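Washing and Storing Sailing Kit at Home

Notes for anyone who brings a wet bag back from the club and has to share a washing machine with the rest of the household. Collected by Amândio Rebelo, with corrections from Simão Coelho.

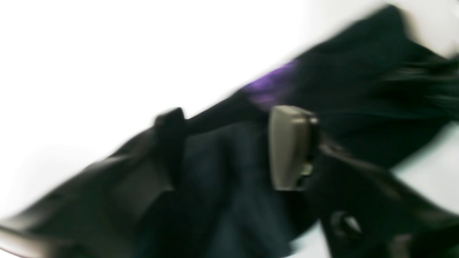
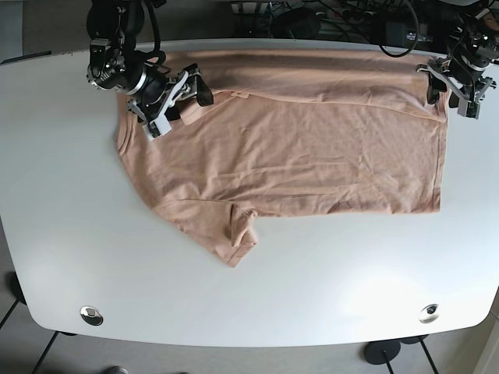
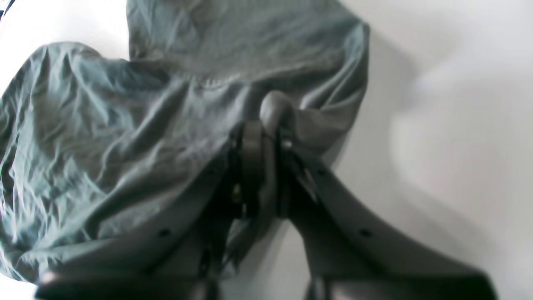
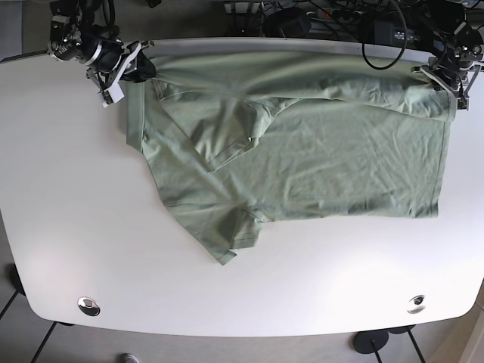 Laundry and Drying

Rinse before anything else. Salt left in cloth draws moisture out of the air, so a jacket that felt dry in October will be clammy again by the next morning. A bathtub with a few inches of cool water does the job. Push the clothes under, leave them for 25 minutes, drain and repeat. If the second lot of water still tastes salty, do a third.

Empty every pocket first. Shackle pins and split rings will mark the drum, and a tube of sunscreen will ruin the whole load.

Waterproof jackets and trousers go in on their own, zippers closed and Velcro pressed shut. Use a liquid cleaner made for waterproof fabric. Ordinary powder leaves a residue and fabric softener is worse. If someone has used softener in the machine recently, pull out the drawer and wash it under the tap, then run a short empty cycle.

Race shirts are mostly polyester and hold on to smells. Turn them inside out and soak them for an hour in cold water with a cup of white vinegar, then wash as normal on cool. Don't put them in with towels - the lint sticks and you will be picking it off all season. Cotton shirts from regattas can go in with the everyday wash, but keep printed ones out of the dryer or the print cracks.

Neoprene boots and gloves should never see the machine. Wash them by hand in a bucket with a little baby shampoo, rinse until the water runs clear, and hang them upside down on two wooden spoons stuck in a rack. Keep them away from radiators. Simão used to dry his on top of the boiler and the soles came away.

Latex seals on a drysuit want fresh water, a soft cloth and a dusting of unscented talc once they are dry. Check the neck seal for small cracks along the edge while you are at it.

Life jackets: sponge the cover, don't soak it. For the inflatable kind, follow the maker's instructions before you open anything up, and check the cylinder for rust.

Drying

Hang jackets on a wide plastic hanger with the hood open. Wire hangers rust and leave a line across the shoulders that does not wash out. A fan on low in the bathroom will dry two sets overnight with the door ajar. In damp weather turn the sleeves inside out halfway through.

Stains

Grease from winches and blocks: work in dish soap with an old toothbrush before the cloth gets wet, wait ten minutes, then rinse.
Rust: lemon juice and salt, on white cotton only. Test a seam.
Mildew: brush it off outdoors when dry, then soak in vinegar and water, half and half. Bleach weakens the stitching on waterproof gear.
Epoxy: once it has set, it stays. Keep an old shirt for boat work.

Putting away for the winter

Everything must be fully dry, including the inside of the cuffs. Fold shirts and keep them in a lidded box. Hang jackets if you have the space - a long fold in the same place every year is where the coating goes first. Leave zippers open and rub a little wax on the teeth.

Last updated 2023-11-23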